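Bottle handling cell moves to second shift at Gurnundale

The two-arm cell in the Gurnundale sample room has been running on the day shift since July and will be used on second shift from next month. The work covers handling of filled and returned bottles ahead of cap inspection, a job done by hand until this summer.

Under the manual method, one technician picked, turned and presented each bottle, then wrote down the code on the cap. A normal shift came to 200 bottles. Most of the wrist complaints logged in the sample room last year came from this station.

Staffing stays at eight. Two technicians per shift now load the cell, clear stopped cycles and check the codes on screen. Orhun Tekin, who set up the stations with Kvaran, puts the present stop rate at 14 per shift, mainly on rounded bottles with glossy sleeves. Each stop is cleared by the loader and entered in the Skomex log with the bottle type. Grip force settings are changed by the cell lead only.

Training takes 17 hours, split between the bench and the cell. Unnur Overgaard keeps the sign-up sheet. Technicians who prefer to stay on manual inspection may do so, and their grade is not affected. The pay grade for cell operators is still under discussion with Evier and will be covered in the next issue.
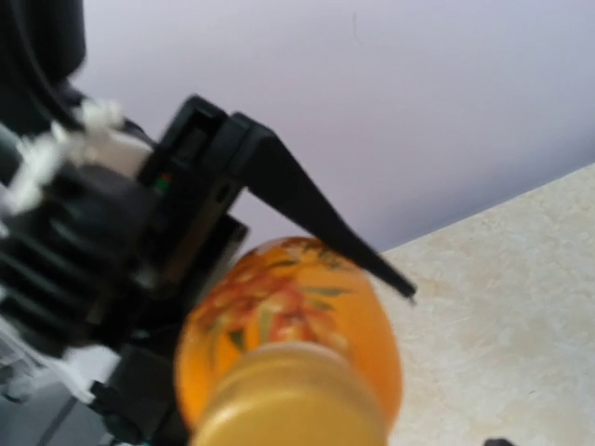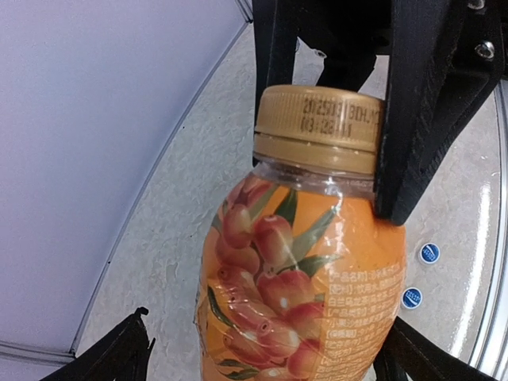
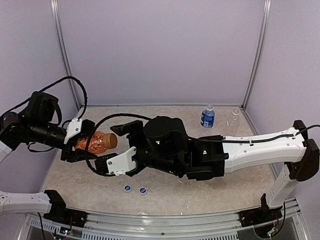
Bottle handling in the Gurnundale cell. Second picture: gripper at the cap and neck. Third: both arms, with the bottle held horizontally in the left gripper.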